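Section 4: Choosing a Spot and Hanging Your Garell Room Air Monitor

Now that your monitor is charged and talking to the Wonport app, it's time to find it a permanent home. Please take your time over this part! A monitor in a poor spot will give you poor readings, however well the rest of the set-up went, and moving it later means filling holes in your wall.

What you will need
The wall bracket and two screws from the small bag in the box
A pencil and a level
A screwdriver (a drill as well, if your walls are masonry)

1. Pick an inside wall if you can. Outside walls run colder in winter, and the temperature reading will follow the wall instead of the room.

2. Stay at least 15 inches away from radiators, vents, lamps and the back of a television. Kitchens are tricky – steam from a kettle can send the humidity number climbing for an hour – so choose the wall farthest from the stove.

3. Hold the bracket at the height of your face when you're sitting down and mark both screw holes with the pencil. Check the marks with the level before you go any further.

4. Fix the bracket with both screws, but stop a turn short of tight. The monitor slides down over the screw heads and should settle with a soft click.

Caution: Look for pipes and cables before you drill. If you aren't sure what is behind the wall, ask someone who is.

5. Leave the monitor alone for 10 minutes, with the door shut. The light will blink green and then stay on.

Note for small rooms: A small room with people in it fills up with stale air faster than most of us expect. If your reading goes above 800, open a window or door for a while and watch the number come back down. You can change the alert level in the app under Rooms, then Comfort.

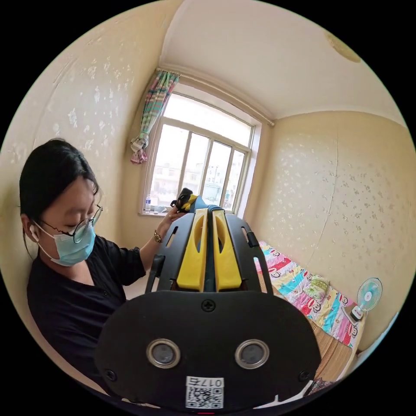 A small room with a window. Masks don't affect the reading.

6. Give the room a name in the app. "Back bedroom" is fine, and so is anything else you'll recognize when an alert comes through at 3 in the morning.

If the light is still blinking after step 5, take the monitor off its bracket, hold the side button until it goes dark, and start again from step 5. Battery care is covered in Section 5.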